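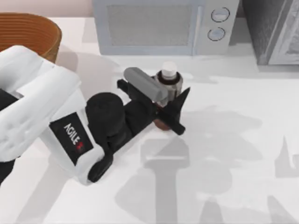 Postcombe Counter Kit: a review after 13 weeks in a shared workshop

Our workshop in Widley has one bench set aside for robot arms, and four of us share it. Last spring we put money into the Postcombe Counter Kit, a software package for planning and rehearsing kitchen-type tasks in simulation before trying them on a real arm. It costs $247 for a workshop license. I have used it most evenings for our own build, a small helper that picks up bottles and jars and puts them back where they belong.

What you get

The download has a simulator, a set of kitchen scenes and a library of small objects. The scene I use most has a white counter with a microwave at the back, a round ribbed basket and a little silver-gray bottle with a white cap. Arm and gripper models load from ordinary description files. Ours went in without much trouble – one joint limit was wrong, and that was my typing.

Setup

Ettore Sorrentino did the install on the workshop machine. It took one evening, most of it spent on graphics drivers. The manual skips this part. Prolis, who sell the kit, answered our email the next morning with the right version number.

Gripping

Contact is the reason to buy it. Small round objects are hard to hold in most cheap simulators. They slide, or they shake in the fingers. With the default friction, our first batch of 258 bottle picks gave us 13 drops, nearly all from closing too high, up by the cap. We moved the grasp point down the body and the next batch was better. The same change helped on the real arm.

Grasps where the fingers come in at a slant are slower to solve. Expect a pause of a few seconds on an older computer.

Lighting and shadows

Shadows are on by default, and the arm throws a big one across the white counter. Marisa Lo Presti is training the vision part of our build and wanted them left on. I turn them off when I'm only checking reach. The switch is under Render, two menus down.

Problems

Saved runs are large. We had 1537 of them before the disk filled up, and there is no bulk delete. Undo does not cover object placement. The camera resets each time you reload a scene – annoying if you work close in.

Who should buy it

If you have an arm at home and want to try pick-and-place without breaking things, the price is fair. If you only need to check reach, a free simulator will do. We are renewing in November, and I have asked Prolis for the bulk delete.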